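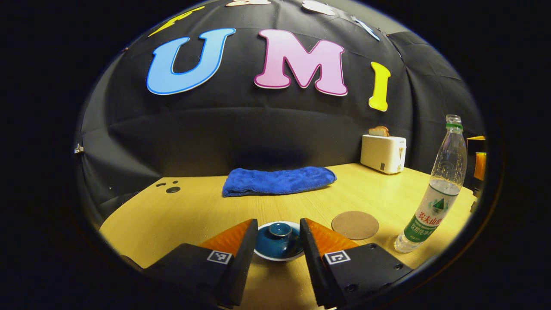 The trick is to go slower than feels polite, wrote a reader going by Brakton under my last post, and I've been chewing on that all week. The rest of the comment was basically: you're teaching it your hurry. If you snatch at the cup, the robot will snatch at the cup, only worse.

Ouch. Fair, though!

So this is the post where I admit that I have been a bad teacher. If you missed the earlier ones, I spend a good part of my time these days showing a robot how to do small kitchen and table jobs, and I do the showing by hand. I hold the gripper myself, squeeze the fingers shut around the thing, put the thing where it goes, open up, back away. Then I do it again. And again. The project is called Kakon and its whole diet is me (and a couple of other people) moving teacups and saucers from one spot to another.

I was at 2118 demonstrations when I finally sat down and watched a big batch of them in a row. I do not recommend this on a Friday afternoon. It's like hearing your own voice on an answering machine, except it's your wrist. I have a little flourish! When I come off a cup I kind of flick the gripper up and to the left, as if I were finishing a magic trick. I had no idea. And the policy we trained on my stuff does the flick too. It sets the cup down on the saucer quite nicely and then whips its hand away like it's late for a bus. Once in a while it takes the cup along for part of the ride.

I had been blaming the training for that, for weeks. I'd filed a grumpy note about it and everything.

Okay, so what did I change? First, the speed, as ordered by Brakton. I started counting in my head on the way in, one-and-two-and, and then holding still for 2 full seconds after the cup is down, fingers still closed. Then open. Then a pause. Then straight back, low, no flick. It feels ridiculous. It feels like pretending to be underwater. My forearm hates it, too, because holding that gripper out in front of you for a long pause is much more work than waving it around.

Second thing, and this one I came up with on my own, thank you very much: I stopped starting from the same place. I'd gotten into the habit of beginning every take with the cup dead ahead and my elbow against my side, because it's comfy and because it's how you get through a lot of takes before lunch. But a comfy take is kind of a wasted take after the first fifty. Now I come in from the left, from the right, from way too high, from so close that I have to back up first. I turn the saucer. I move the cup over by a hand's width. Sometimes I deliberately come in crooked and fix it on the way, so there's something in there about fixing it.

That last bit made the biggest difference, I think. A cup is a mean little object. It's round, it's slick with glaze, it's small, and if one finger touches before the other one the whole thing scoots across the saucer. When I do that by accident I correct without thinking, a tiny nudge over and then squeeze. For ages I was throwing those takes out as "messy." Guess what the robot had never, ever seen? Anybody nudging over. It would bump the cup, the cup would scoot, and the fingers would close very confidently on air.

So I went back through the reject pile and rescued 230 takes. Not the ones where I dropped something, but the ones where I wobbled and recovered. I felt like someone going through the trash for a wedding ring.

Then I recorded 300 new ones the slow way. That took me much longer than my old 300 would have, and I was cranky by the end of it, and I ate a lot of toast.

I know somebody is going to ask why I don't just drive the arm remotely and be done with it. I did, for a while! We have a remote setup called Warnix, where you move a small arm and the big one copies you, and for heavy stuff or anything hot I still like it better. But with cups I couldn't feel a thing. I was squeezing by eye, always a hair too much or a hair too little, and there's a bit of lag that makes you second-guess yourself, so every demonstration ends up full of little stops. With the gripper in my own hand I can feel the saucer through it. I can feel the moment the cup is sitting flat. None of that feeling gets recorded as such, I realize, but it changes how I move, and the moving is what gets recorded.

My friends over at the Triệu project swear by remote control for everything, and their robot folds a towel better than I do, so take all this with salt. Different job, different hands.

Results, since you've been patient. The flick is gone. Well, mostly gone. There's a ghost of it, a small twitch to the left right after the fingers open, which I suppose is the old takes still muttering in there. I could drop them all and train on the new ones only, and I probably will try that next, but I have a hard time throwing away that many mornings. The scooting cup it now handles more often than not, and the first time I saw it bump, stop, shift over and try again I made a noise that brought someone in from the hallway.

Still bad: the lid. My cup has a little lid, and getting the lid on top without knocking the cup is a job I can barely do myself with two big blocky fingers. I've been practicing with the recorder off, just to find a way that works. Coming straight down seems to beat sliding it on from the side. If you've done this with your own robot and have a better angle, please tell me in the comments. Brakton, that means you too.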